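Ticket 429: Color-coded caps do not match rack list
Opened by: Malou Sveinbjörnsson
Location: Kendham, prep room
Status: Open

The Closerport list gives one cap color per sample type. The tubes have other ideas. Two dark brown samples have come out under yellowish caps, fine, but red is wearing light green and so is trouble. I reprinted the list. Same list, nicer paper.
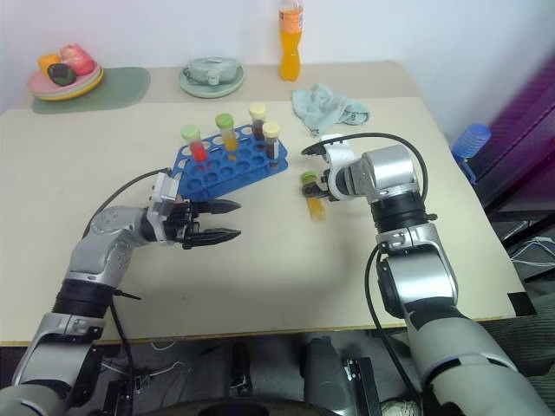 Blue rack, Thursday, with the green-capped yellow tube out of it.

Update, 2:15: Tzavaras support suggests clearing the bench before re-sorting. Fair. The teacup is on its side and the orange drink is not on any list I hold.

Update, 4:40: Went by label number in the old 1984 binder instead. Slow, but the binder has never needed a password. Please send a corrected list, and plain white caps if there are any left.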